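I am so behind on this diary, but today earned its own page! Gwion Owen and I finally got the pouring method to the point where I believe in it a little. The idea (I've explained it to my mother twice, so I can explain it here) is that the arm learns where clear glass is from the wrist view alone, with no stickers and no depth camera. Glass drives the depth camera crazy anyway. We trained on 300 short clips and I had my doubts the whole way.

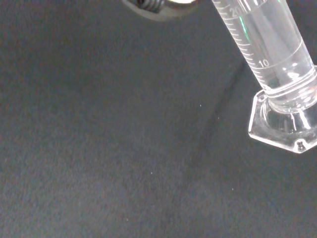

So I spent most of the morning fussing over the labels. Gwion wants every tilt of the graduated cylinder marked by hand, I want the network to guess and then fix its guesses, and we bickered over it through two coffees. Arsalan Tarar called from Dranley in the middle of it and took my side, bless him. The reflections are still the worst part. A bright streak on the glass looks so much like an edge that I get fooled myself when I label late at night.
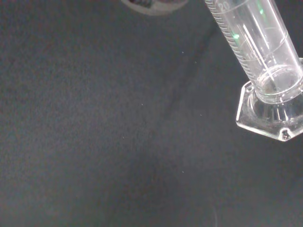 Rornport, 17 October 2026

Putting the date in now because I'll want it when we write this up for the Jandville workshop in December. The grasp error came down to about 5 millimeters on glass, and I really did do a little dance by the sink. Clear plastic is still worse and I don't know why.

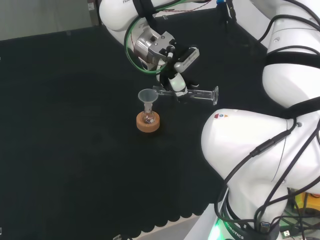
The funnel is what I keep thinking about tonight. Getting a narrow tip lined up with a rim is so much fussier than picking something up, and our score doesn't even count it yet! Gwion says leave it for the next paper. I say one more week. Must email Cheema about the bench time before I forget again, and buy cat food.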